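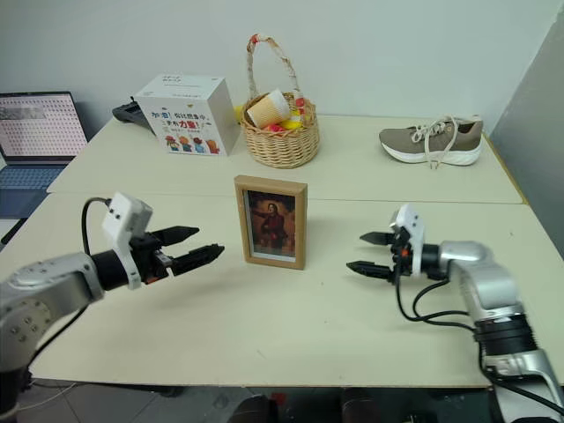

Before the Arm Moves: The Case for a Written Bench Rule

Most injuries to property, and a fair share of the near misses to people, that occur around small robot arms do not happen in factories. They happen at benches, in rooms where two or three people teach a pair of arms to handle ordinary household goods. Factories have fences, interlocks and a shift supervisor with a clipboard. Benches have custom. It is the position of this office that custom is no longer enough, and that every laboratory operating arms over an open table should adopt a short written rule for the state of that table before motion is enabled.

The opinion is offered in light of the review recently carried out across the member laboratories at Oltow, Mollside and Dindow. The review examined 834 session records. In 655 of them the operator had noted that the table was "ready." The word was used in all three laboratories, and no two laboratories meant the same thing by it. At Oltow it meant that the target object had been set out. At Mollside it meant that the arms had been homed. At Dindow it appears to have meant that the operator had sat down.

A word that carries three meanings cannot protect anyone. The first purpose of a bench rule is therefore to say what "ready" is.

What the rule should cover

We propose that the rule address four matters: the working area, the objects outside it, the cables, and the person who gives the word to start.

The working area should be agreed on before the session and should be larger than the task requires. A common error is to measure reach from the base of the arm to the fingertips and to stop there. An arm picking up a picture frame does not travel only as far as the frame. The elbow swings out, the camera housing on the wrist rides above the fingers, and on a two-armed station each side may enter the other's half of the table. The area to be kept clear is the area swept by the widest part of the arm, including anything bolted to it.

Objects outside the working area are a harder question. Many current programs depend on variety. A basket, a shoe, a carton and a cup may all be needed in the same afternoon, and it is reasonable to keep them at the rear of the table. This office does not favor a rule that requires every surface to be bare. Such a rule would be broken on its first morning, and a rule that is broken daily teaches staff that rules are decoration. We favor a rule that divides the table into a front zone for the task and a rear zone for waiting objects, with a plain statement of which things may stand in the rear zone while the arms have power.

Light and unbreakable objects may stand there. Open liquids may not. Glass may not, unless it is the object of the task. Personal computers present a special case. Operators like to have the screen within sight of the work, and the practice is widespread. In our view a laptop belongs on a separate stand. Where space does not allow this, it should be placed beyond the swept area of both arms, and its position should be recorded with the rest of the layout. A laptop is the one item on the table whose owner will reach for it without thinking while the arms are live.

Cables deserve more attention than they receive. The published safety material for small arms deals at length with force and speed and very briefly with slack. Yet a wrist camera and a gripper each need a line, and those lines must be long enough to allow the joints to turn. The slack has to go somewhere. Of the stoppages examined in the review, 82 were traced to a cable, either caught on an object or drawn tight at the end of a movement. The rule should require that each joint be turned slowly through its planned range, with a person watching the cables and not the fingers, at the beginning of each session and again after any change to the mounting. Cables that cross the floor should be routed away from the place where the operator stands.

The last matter is authority. At two of the three laboratories, either person present could enable motion. We consider this unsound. One person should be named for the session, should have the stop control within reach, and should say aloud that the arms are about to move. If that person leaves the room, the arms are powered down.

Objections

Three objections have been put to this office, and each deserves a fair answer.

The first is that a written rule slows the work. The trial at Mollside suggests that the cost is small. The check took 31 seconds once staff were used to it. A single dropped object, with the cleaning, the rehoming and the discarded record that follow, takes a good deal longer.

The second objection is more serious. Researchers at Dindow argued that a table made orderly for the sake of safety is no longer the kind of table the robot will meet in a home. A machine trained on an empty surface, they said, will fail at the first kitchen counter. We accept the point. It is the main reason for the rear zone, and the reason we have not proposed any limit on the number of objects kept there. Disorder that has been chosen and written down is acceptable for training. Disorder that has simply gathered through the week should be cleared before work begins. The two may look alike to a visitor, and the session record is what separates them.

The third objection is that small arms are not dangerous enough to justify the effort. It is true that many of them are limited in force. The fingers fitted to them are often narrow and pointed all the same, and a modest force through a narrow tip is still a matter for care near the hand or the eye. Low force also gives no protection to the equipment. Staff who are told that an arm is harmless will lean across it to straighten an object, and this is the habit we would most like to end. Hands enter the working area when motion is disabled, and at no other time.

On the matter of a common standard

Some members have asked that the rule be delayed until a formal standard for bench work is available. We advise against waiting. Standards are written slowly, and for good reason, but they are usually drawn from practice that already exists. Laboratories that keep a clear rule and honest records will have something to contribute when drafting begins.

The Zelenák layout sheet, now used at Oltow, is a suitable starting point. It is one page. It shows the table from above, with the two arm bases marked, and leaves the operator to draw the front zone, the rear zone and the path of each cable. It has a line for the name of the person in charge of motion. We would add a second line for changes made during the session, as objects are moved more often than the records now admit, and we would ask that the completed sheet be kept with the data it describes. A later user of that data has a real interest in knowing what stood on the table.

The sheet should not be completed from memory at the end of the day. The review found several that plainly had been, including one on which the arms were drawn on the wrong side of the table.

Member laboratories are invited to adopt the rule in whatever wording suits their own stations, provided that the four matters set out above are covered and that "ready" is defined on the first line. Comments on the draft will be received through the end of September, and laboratories that have already begun using a layout sheet are asked to send a blank copy along with their remarks.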